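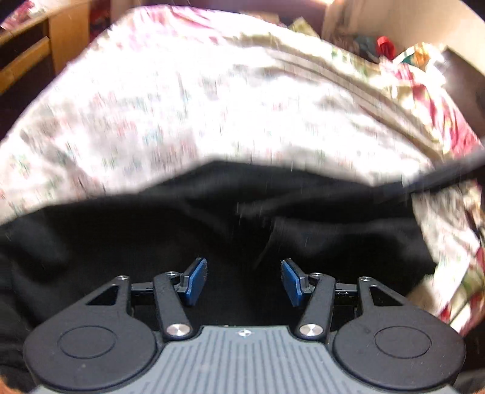
생활관리 실습 4주차 강의 자료
침구와 의류의 분리, 개기, 보관
작성일: 2020년 10월 16일

1. 이번 주 범위

지난주에는 책상과 선반을 다루었다. 이번 주는 침대 위에 쌓인 천을 다룬다. 이불, 시트, 옷이 한데 섞여 있을 때 어떤 순서로 나누고, 나눈 것을 어디에 두는지를 배운다. 세탁 방법은 11월 수업에서 따로 하므로 이 자료에서는 세탁 전후의 정리만 설명한다.

준비물: 빨래 바구니 2개, 보풀 제거용 롤러, Vedar 수납 상자(중형), 메모지. 수납 상자는 실습실에 있는 것을 쓰고, 개인 상자를 가져와도 된다.

2. 용어

큰 천: 이불, 이불 커버, 시트, 담요처럼 펼쳤을 때 침대를 덮는 것.
작은 천: 상의, 하의, 양말, 수건 등.
잡물: 천이 아닌데 침대나 그 주변에 놓인 것. 충전기, 책, 봉투 따위.

교재에 따라 베갯잇을 큰 천에 넣기도 하는데, 이 수업에서는 작은 천으로 본다.

3. 분리 순서

(1) 잡물을 먼저 치운다. 책상 위로 옮기지 말고 바구니 하나에 모은다. 책상도 이미 어수선한 경우가 많아서, 거기로 옮기면 일이 두 번 된다.
(2) 큰 천 위에 올라와 있는 옷을 집어낸다. 이불을 먼저 털면 옷이 바닥이나 침대 틈으로 떨어진다.
(3) 큰 천을 한쪽 끝에서부터 들추어 안에 말려 들어간 것이 없는지 확인한다. 양말은 대개 이불 커버 안쪽 모서리에서 나온다.
(4) 큰 천을 발치 쪽으로 몰아 두고 비운 자리를 작업면으로 쓴다.

작업면은 상의 한 벌을 펼칠 수 있으면 충분하다. 침대 전체를 비우려고 하면 시간이 모자란다.

4. 어두운 색 옷

검은 옷은 뭉쳐 놓으면 앞뒤와 위아래를 알아보기 어렵다. 소매인지 밑단인지 헷갈릴 때는 다음과 같이 한다.

가. 뭉치 전체를 잡지 말고 가장자리 한 곳을 찾아 잡는다.
나. 가장자리를 따라 손을 옮겨 봉제선이나 라벨을 찾는다.
다. 목둘레나 허리 부분이 확인되면 그쪽을 위로 놓고 편다.
라. 밝은 시트 위에 펼쳐 형태를 본다. 짙은 색 침구라면 수건을 한 장 깔고 한다.
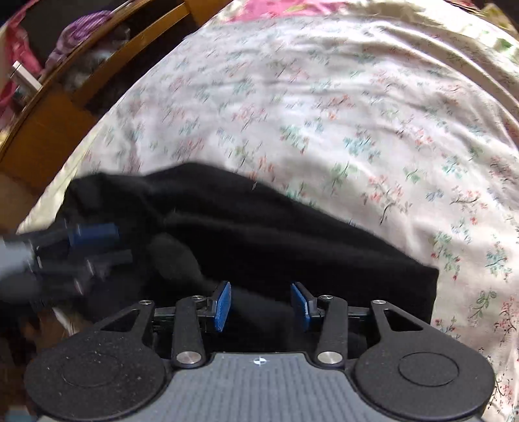
그림 2. 구겨진 검은 옷. 위쪽 가장자리 근처에 작은 보풀이 보인다.

보풀은 옷을 편 다음 제거한다. 구겨진 상태에서 롤러를 굴리면 접힌 안쪽이 남는다. 위에서 아래로 한 방향으로만 굴리고, 접착면은 면적이 반쯤 덮이면 새로 뜯는다. 니트는 롤러 대신 옷솔을 쓴다.

5. 개기

상의는 Nägeli식 세로 접기를 기본으로 한다. 등이 위로 오게 놓고 양쪽을 안으로 접은 뒤, 밑단에서 목 쪽으로 반을 접고 다시 반을 접는다. 두꺼운 후드 옷은 마지막 접기를 생략한다.
하의는 다리를 포개고 밑위 부분의 튀어나온 삼각형을 안으로 넣은 다음 길이로 접는다.
이불 커버는 길이 방향으로 두 번, 너비 방향으로 한 번 접는다. 무늬가 있는 것은 무늬가 바깥으로 나오게 접어야 장에서 찾기 쉽다. 시트도 같다.

개다가 옷감에 주름이 많이 남으면 손바닥으로 중심에서 바깥으로 밀어 편다. 다림질감은 따로 뺀다.

6. 보관

작은 천은 세워서 넣는다. Vedar 중형 상자에 얇은 상의 약 9벌이 들어간다. 그보다 많으면 꺼낼 때 옆의 것이 딸려 나온다.
큰 천은 눕혀서 선반 아래 칸에 둔다. Melside 실습실은 창 쪽 벽이 습하므로 그쪽 선반은 쓰지 않는다.
한 번 입은 옷은 깨끗한 옷과 섞지 않는다. 의자 등받이도 임시 보관 장소로 인정하지 않으며, 문 뒤 고리나 별도 바구니를 쓴다.

7. 과제

자기 방의 침대 또는 소파 한 곳을 골라 3절의 순서대로 정리하고, 단계별로 걸린 시간을 적어 제출한다. 순서를 바꾼 부분이 있으면 무엇을 왜 바꾸었는지 두세 줄로 쓴다. 기숙사 2인실을 쓰는 학생은 본인 침대만 대상으로 한다.

제출: Wunuscombe 강의 게시판, 다음 수업 전날까지.
참고: 교재 4장 뒷부분의 접기 도해. 도해의 시트 접기는 고무단이 있는 제품 기준이라 이 자료의 방법과 다르다.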